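Clearing a snack table in a small bedroom, and getting the cloths back to clean

If you have a low table beside the bed, you will know how quickly it fills up with packets, cartons and cans over a long weekend of reading and films.

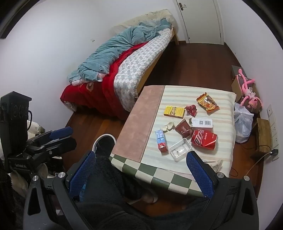
Before you start

My own bedroom is small enough that the table does every job going. It is where I have my tea, where I sort the post, and where the biscuits end up when I've promised myself they were staying in the kitchen. Over the years I have settled into a way of clearing it that takes about 25 minutes from first wrapper to fresh cloth, and I'm setting it down because my nephew, Kuldeep Nishad, has just moved into a room of much the same size and keeps ringing me to ask how to get crumbs out of a tablecloth. (Kuldeep, love, it's all in here. Print it out!)

You will need very little. Fetch two bags, one for rubbish and one for recycling, and a small lidded tub for anything still worth eating. Add a damp cloth, a dry cloth, a soft clothes brush and a bowl of warm water with the smallest squirt of washing-up liquid. I use a lemon one by Drisura that I've bought for ages, but whatever is by your sink will do nicely. If you have a tray, bring that as well.

Open the curtains and, if the weather allows, the window. In November I give it five minutes and then shut it again, as I'm not made of money and the radiator is doing its best.

Step 1: Rescue the food

Go through the packets before you throw a single thing away. Snack bags are terrible for looking empty when there's a good handful in the bottom, and looking full when they're mostly air. Pick each one up and give it a gentle shake over the tray. Anything you would still happily eat goes into the lidded tub, with sweet and savoury kept apart if you can manage it, or your biscuits will taste of prawn by teatime.

Boxes are worth opening too. A box of cakes or biscuits often has an inner wrapper, and if that is still sealed, the whole lot can go straight back to the cupboard.

Stray pieces lying on the cloth, like a couple of chips that have escaped the bag, are for the bin. Lift them off with your fingers, pressing as little as you can. If you sweep them with the side of your hand they break up, and then you have forty crumbs where you had two, and a smear of oil down your nice stripes.

Step 2: Deal with the cans and drinks cartons

Drinks are the thing most likely to do real damage, so they come next. Lift each can straight up and keep it level, even one that's been squashed flat on one side, and don't tip it until you are over the sink. A dented Coca-Cola can is perfectly capable of hiding a last mouthful in the crease. Rinse it, let it drain upside down, and then put it in the recycling.

Cartons want the same treatment. Empty them, rinse them, and flatten them if your council likes them flat. Mine does, but my sister's, two towns over, wants them left whole, so have a look at your own leaflet.

Once the cans are up, run a dry fingertip over the cloth where they were. If it's tacky, dab the spot with the damp cloth now and carry on. You can wash it properly later, but a dab at this stage saves a lot of rubbing.

Step 3: Sort the wrappers

This is the bit Kuldeep finds dull, and I find it rather soothing. I make little heaps on the bed with an old towel underneath, then bag each one in turn.

Cardboard boxes: take out any inner bag or tray, open the ends and press them flat.

White plastic trays: wipe out the crumbs and check underneath for the recycling mark. Some are taken and some aren't. I do keep the odd one in a drawer for buttons and hair grips, and they are very good for seedlings.

Shiny foil-type bags and small wrappers: in my area these go in the ordinary rubbish, though our supermarket has a collection point by the doors for soft plastics. Try the scrunch test on anything you aren't sure of. Squash it in your fist and let go, and if it springs open again it is probably plastic film and not foil.

Have one last look under the edges of the cloth and between the table and the bed. There is always a wrapper down there. I once found a birthday card.

Step 4: Take the cloths off

If you layer your cloths, as I do, take them off one at a time, the top one first. Fold the four corners into the middle so that the crumbs are trapped in a sort of parcel, carry it outside or to the bath, and shake it there. Shaking it over the bed is a mistake you'll make only once.

Then sort them by what they are made of and how much colour is in them:

Pale striped cloths. Check for grease by holding them up to the window. Rub a drop of washing-up liquid into any mark with your thumb, leave it for 25 minutes, and wash on whatever the label allows.

Suede-like fabrics. Brush these dry and in one direction. Water can leave a tidemark, so I only ever use a barely damp cloth, and I try it on an underneath corner first. If the nap has gone flat, let it dry and brush it up again.

Dark checked cloths. Wash these with other dark things for the first few goes. Dark green is a beautiful colour but I don't trust it next to cream until it has been through the machine a few times. If your cloth has both colours in the one check, keep the water cool and don't leave it sitting wet in the drum.

Step 5: Wipe the table itself

With the cloths off you can see what the table has been putting up with. Wring your damp cloth out well, wipe the top from the far side towards you, and then go along the edges, where crumbs gather. Do the legs while you are down there. Dry everything with the second cloth and leave the top bare for ten minutes or so, with a cup of tea if you like, held in the hand this time.

Step 6: Lay it again

Start with the cloth you want hanging over the front. Let it drop a few inches at the near edge and smooth it back towards the bed. Put the next one over it, a little further back, so that the lower one shows as a border. I like a check peeping out under a stripe, and a plain band of something soft down one side stops it looking too busy. My friend at Agarwal, the fabric shop near the station, sells me remnants for this, and a narrow piece is usually plenty.

If your cloths slide about, tuck a strip of non-slip matting between the layers. I cut mine from an old Karnia drawer liner and it has lasted for years.

Keeping it nice for longer

Stand a small bowl or basket on the table for wrappers, and empty it when you go to brush your teeth. Give drinks a coaster each. Decant the crisps into a bowl and leave the bag in the kitchen with a peg on it, which also means you eat fewer of them, or so I tell myself. And keep one spare cloth folded in the wardrobe, so that if there is a spill late in the evening you can whip the wet one off, put the clean one on and get into bed.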